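Tutorials > Perception > Data cleaning

Masking mirrors before you train: a working recipe

October
By Ghislain MacLeod

If you record manipulation data with a hand-held gripper and a wrist camera, sooner or later someone will work in front of a mirror. The recording looks fine when you play it back. The trouble shows up later, in the camera poses and in the depth, and by then the clip has usually been merged with a few hundred others.

This page covers how we find mirrors in our recordings, mask them, and check that the mask has done its job. It assumes you already have a pipeline that turns video into camera poses. Ours is called Parnon and the names below are from it, but the steps carry over to any feature-based tracker with an inertial sensor.

What goes wrong

A tracker picks out corners and follows them from one image to the next. It expects those corners to belong to things that stay put. Corners in a mirror behave as if they belonged to a second room on the far side of the wall. If that second room is still, the tracker may accept it, and you get a map with a phantom half. If people in it are walking about, the corners move on their own and the pose drifts with them.

Depth has a similar problem. Stereo and learned depth models both tend to give the distance to the reflected object and ignore the glass. A policy trained on that learns there is open space where there is a hard surface.

The third problem is in the labels. A person detector run over the clip will count people in the glass as people in the room. If you use those detections to blur faces you want to keep them, so the mirror mask has to be applied after the blurring and never before it.

Step 1: Find the candidate clips

Do not try to run the mirror segmenter on everything. It is slow and it gives false hits on windows, glossy doors and switched-off screens. Start from the tracker's own log instead. For each clip, Parnon writes out the share of features rejected as outliers and where in the image they were. Clips with a tight, lasting cluster of outliers are the ones to look at.

In our last batch of 1,898 clips, this picked out 296. Going through those by hand took one person most of a Saturday. Of the ones we threw back, nearly all had a window or a moving person and no mirror at all.

Set the cluster threshold low to begin with. A missed mirror costs more than a wasted look.

Step 2: Pick the seed image

The segmenter, Ekell, takes one marked image and carries the outline forwards and backwards through the clip. The seed should have the whole outline of the mirror in view, or as much of it as you can get, with the gripper well below it. Avoid images with motion blur, and avoid ones where the mirror reflects something close to the colour of its own surround.

A decorated surround needs some care. A plain oval can be fitted with an ellipse. An oval with carving on it, like the white dressing-table mirror in the next image with the rose on top and the scrolls down the side, will pull an automatic fit outwards on one side. Draw the line on the inner edge, where glass meets moulding. The moulding is solid and fixed, so its corners are good ones and you want to keep them.

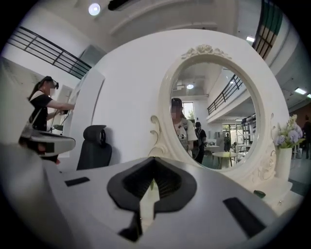 Ghislain MacLeod
Perception software lead, Willico

Reflections with a lot of depth in them are the hardest on the tracker. A person holding a device, a window with leaves outside and a railing on an upper level all give strong corners, and they sit at quite different apparent distances. The real room has railings and ceiling lights too, so descriptor matching alone can tie a reflected corner to a real one. Tick "no cross-mask matches" in the matcher settings for clips of this sort.

Step 3: Mask the gripper separately

The gripper body moves with the camera, so its corners never shift in the image. Left in, they tell the tracker that it is standing still. You should have a fixed mask for it already. Keep it as its own layer and do not merge it with the mirror layer, for two reasons:

- The fixed mask is the same for every clip from one device, and the mirror mask changes in every image.
- Where the two overlap, the gripper is in front. If the layers are merged you lose that ordering, and the depth step needs it.

If your jaws open and close, the fixed mask should cover their full travel. Ours is drawn once per device and stored with the calibration file.

Step 4: Spread the mask through the clip

Run the segmenter from the seed:

ekell spread --seed 64 --layer mirror --grow 4 clip_dir

The seed value is the image index. The grow value is a margin in pixels, added all round, and we find 4 is enough for our lens. A wider margin eats into the surround and removes corners you wanted.

Ekell stops if the outline leaves the view for longer than 30 images. When the mirror comes back in, add a second seed there. It can sometimes find it again without help, but on busy backgrounds it has a habit of settling on a picture or a wall panel.

Step 5: Run the tracker again

Delete the old map first. Parnon will otherwise load the phantom points from the first run and match against them, and the mask will seem to have done nothing. Then run as normal with both layers switched on.

Look at the feature count as it goes. A large mirror close to the camera can take up so much of the view that too few corners are left once it is masked. If the count stays low for more than a second or two, the tracker is leaning on the inertial sensor alone and the pose will wander. In that case, lower the corner threshold for that stretch and try again. If it still fails, cut the clip there.

Step 6: Fill in the depth

Masked pixels have no usable depth. For a flat mirror, fit a plane to the depth of the surround, just outside the mask, and fill the hole from that. Use a robust fit, as carved parts stand proud of the glass and will tilt the plane towards you. The result is usually good enough for collision checks. I would not use it for contact tasks on the glass itself, such as wiping.

Curved mirrors need a different approach and we leave those clips out.

Step 7: Check the result

Three checks, in the order we do them:

1. Open the map from above. There should be no points behind the plane of the mirror, apart from anything that really can be seen past its edge.
2. Play the clip with the mask drawn over it at double speed. Slips are easier to spot than at normal speed.
3. Compare the start and end poses if the operator returned the gripper to its dock. If the gap is no better than before, suspect the old map or a missed seed.

Clips that pass go back into the main set with the tag "mirror-ok". Clips that fail twice go in a folder called MacPherson, after the server it used to live on.

Known problems

The spread step runs out of memory on very long clips. Split them first and give each part its own seed. Also, layer names are case sensitive, and "Mirror" will be silently ignored.

Comments (4)

tolk_r
Does the outlier cluster trick still work if the camera hardly moves? Mine are all table-top tasks and I get almost nothing flagged.

Ghislain MacLeod
Not well. With little movement the reflected points fit happily enough. For table-top clips we run Ekell on one image in every 30 and sort by mask area.

benchrat
Step 5, delete the old map. I lost two evenings to that. Could it go at the top in bold?

Annika
We had the same trouble with a glass cabinet door, half see-through and half reflecting. Masked the lot in the end and filled it with a plane. Seems fine so far, though the door was shut in all our clips.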